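Teaching by hand

Rehema Rotich has one rule for new operators at Brurero: no talking while the arm is moving. She says speech slows the hands, and slow hands end up in the data.

The company trains its Palma arm to clear and sort tabletop goods. No one writes the motions. An operator holds a pair of handles, the arm follows, and the wrist camera and joint angles are logged together. A model is then fitted to the recordings. By January the group had 3590 of them, of which 2729 survived review. The rest were dropped for stalls, dropped frames or an operator changing their mind halfway to an object.

Wrist view matters more than most visitors expect. The operators work from it for the last part of each reach, and the model gets nothing else. If a person peeks over the screen to judge depth, the recording contains a decision the model has no means of copying. Rotich had the workstation turned to face away from the arm for that reason.

Packets are the usual difficulty. A red "3 in 1" sachet and a blue wrapper lying side by side call for a choice of which to take first, and one finger can hide part of the target before the grasp begins.

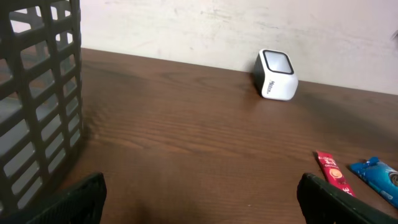 Two ways to hold the arm

Hongjun Wei, who runs the control side, prefers to guide the arm directly, with the motors slack and a hand on the forearm. The forces feel right and beginners learn it in an afternoon. The trouble is that the person's own hand gets into the camera view, and the model learns to look for it.

Remote handles keep the view clean but give no sense of touch. Operators squeeze too hard. Wei's team added a light resistance to the grips, tuned by trial, and crushed packets became less common. He would still like a proper force sensor at the fingertips. The budget for that has been put off twice.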